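12 May 2026

I slept badly and woke up too early, so I had one hour before everyone else. I made tea and wrote the list for today on the back of an old envelope from Aasen. My list had only one thing on it: the mice.

I should explain this for myself, when I read this diary in December and do not remember. Since the office in the old building was closed, we have all the small computer things in cardboard boxes in the corridor. Keyboards, chargers, cables of every kind, and the mice. The man from Flurex wants to buy the used ones for his repair shop, but he wants them separated by color. The white ones go to one customer and the black ones go to another. He wrote this in his message two times, so I think somebody mixed them before and he was angry.

I like this kind of work more than I say to other people. At home my mother gave me the button box when it rained, and I put the buttons in cups for the whole afternoon. I was never bored. Now I am a grown person with a salary and I am still happy when the white things are with the white things.

In the morning I cleaned the first box. I used a soft cloth and a little alcohol, and a toothpick for the line between the two buttons. It is surprising how much dirt can live in that line. Some of the mice are so old that the white has become like cream, and I was thinking for a long time if cream is still white for the man from Flurex. I decided yes. If he does not agree, he can write me a third message.

I had bought trays for this in the Fetis shop near the station. They cost 20 crowns each, and 40 for the bigger bins. The yellow is a very strong yellow. I did not choose it, they had only yellow and green in that size, and I thought green is for plants. But white mice look nice on yellow, like eggs at breakfast. The bin for the black ones is white, so I also see them well from the other side of the room.

After lunch the sorting started, on the marble-pattern floor with the big leaf wallpaper behind. I am still not used to this wallpaper. The leaves are bigger than my hand and there are oranges between them, and after some time I get hungry for oranges. I ate two today.

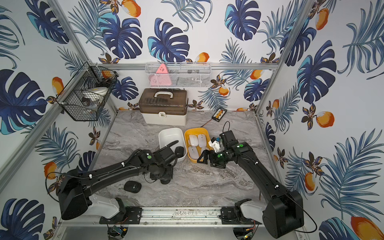

White on the yellow tray, black in the bin, and one black still waiting on the marble.

I am pleased with the tray. Two rows of two, like small loaves in a bakery.

Then my tea was cold and I went to make a new one. In the kitchen I read the rest of the message from Flurex again, because I was afraid I had forgotten something. He pays 3,020 crowns for everything if the cables are rolled and tied. I had forgotten the cables. So after the tea I sat on the low chair in the corridor and rolled cables from the second box, and I tied each one with a piece of the paper wire that comes with bread bags. I had saved these for years in a jar and my family laughed about the jar. Today I used 40 of them and the jar is almost empty. I felt proud, and also a little sad for the jar.

The Clakano box I did not open. It is the heaviest one and it has tape on all sides, and I know that if I open it I must finish it. I pushed it under the bench with my foot. It can stay there until I have more strength.

My back hurts now from the low chair. For supper I had soup and the end of the bread, and I put the little wire from the bag in the jar without thinking.

I must buy more alcohol for cleaning, and more oranges. I must also answer the man from Flurex, politely, and ask if cream is white. It is better to ask before he comes with his car. I have started the letter already in my head but I do not know the correct word for this color in his language, so I will look in the dictionary tomorrow morning.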